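Search the manual Go

6. Leveling and fixing the table top

The Lecomte table is supplied by Drekia with the top and the frame packed separately. Complete Section 5 before starting. The frame must stand on its final position, as the leveling feet are not made for dragging.

1. Turn all leveling feet fully in, then back out 2 turns each.
2. Lower the top onto the frame with the pre-drilled holes facing down.
3. Insert the 8 fixing screws by hand. Do not tighten.
4. Place a spirit level along the long side, then across it. Adjust one foot at a time.
5. Tighten the screws in diagonal order with the hex key supplied.

CAUTION: Do not use a power driver. Overtightening strips the inserts, and stripped inserts are not covered by the warranty.

Lecomte top, white finish

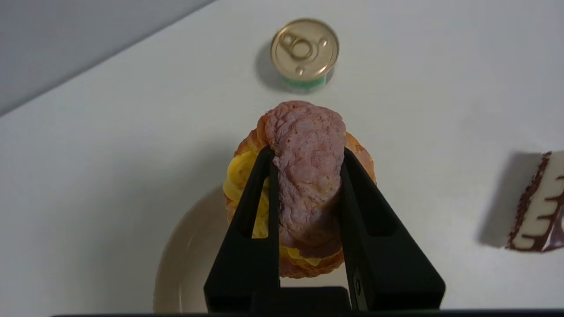
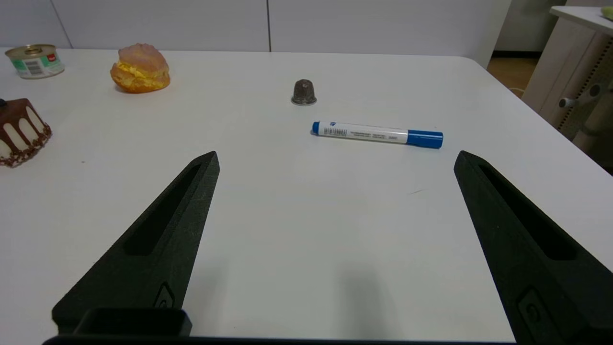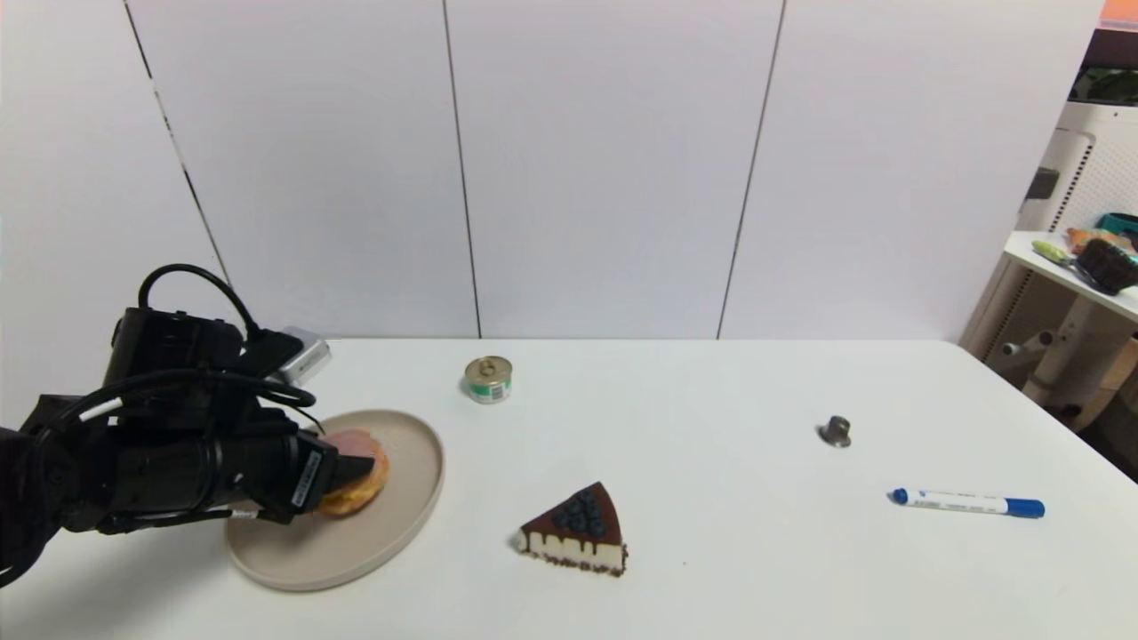 6. Load the top evenly. The maximum load is 65 kg, spread over the full surface. Do not sit or stand on the table.
7. Check the level again after some 34 hours. Floors with carpet or soft vinyl may need a second adjustment - repeat steps 4 and 5 if so.

NOTE: The Irnmont frame uses longer screws. Do not mix the two sets.

6.1 Care of the surface

Wipe with a damp cloth and mild soap. Dry at once along the edges. Scouring powder and solvent cleaners dull the finish and must not be used. Marker ink can be removed with a little rubbing alcohol - test first on the underside.

Text revised 30 November 2018

Related items
Grurnedari cable tray: fitting
Irnmont frame: assembly
Replacement feet and screws
Lecomte top: spare parts list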